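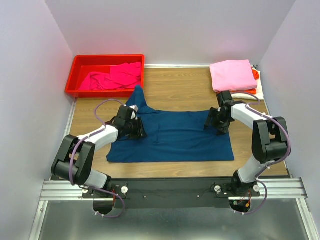

Regras de bancada para células de dois braços

Arnout Visser
Categoria: Automação > Boas práticas
Setembro, 784 visualizações

1/ Reescrevi as regras que usamos nas células de dobra de tecido da Amon. A versão antiga tinha 10 páginas e ninguém lia no turno da noite. Vou pôr as principais neste fio.

2/ Antes de energizar: mãos fora do tampo, mangas arregaçadas, crachá guardado. Quem liga os braços é quem fica no botão de emergência. Não se troca de pessoa no meio de um ciclo.

3/ Cabos. O cabo roxo acompanha o braço por fora do cotovelo e vai preso com abraçadeiras. A folga tem de permitir a dobra completa sem esticar. Abraçadeira partida ou em falta: parar e substituir.

4/ Folga a mais também é problema. Um laço que chega ao tampo apanha o tecido. Na Cluderham perdemos uma tarde inteira com isso.

5/ Tampo: um pano de cada vez na zona de trabalho. O resto fica ao fundo, na caixa vermelha ou na pilha dobrada. O espaço entre a caixa e a pilha fica livre.

6/ Se o pano tocar na borda da caixa, como o azul ali em cima, anota-se no registo. Não é motivo de paragem. Passa a ser se a garra também prender a caixa.

7/ Com duas garras no mesmo tecido, o limite de força é o do braço mais fraco. Está no procedimento 107 e continua a ser a regra mais ignorada.

8/ Manípulos da base: verificar o aperto à mão no início do turno e depois de qualquer colisão, mesmo ligeira. Ferramenta só para a manutenção.

9/ Base com a tampa aberta e conectores à vista: admite-se em bancada de desenvolvimento, com acesso restrito. Em produção, fecha-se. A Huenchumán pediu exceção e a resposta foi não.

10/ Registo de falhas: hora, tecido, braço, o que se viu. Sem interpretações. "Garra direita largou o canto" serve. "O robô baralhou-se" não serve.

11/ A revisão seguinte trata da iluminação e do contraste entre pano e tampo. A Finetti já mandou comentários, ainda não os li todos.

4 comentários
107 partilhas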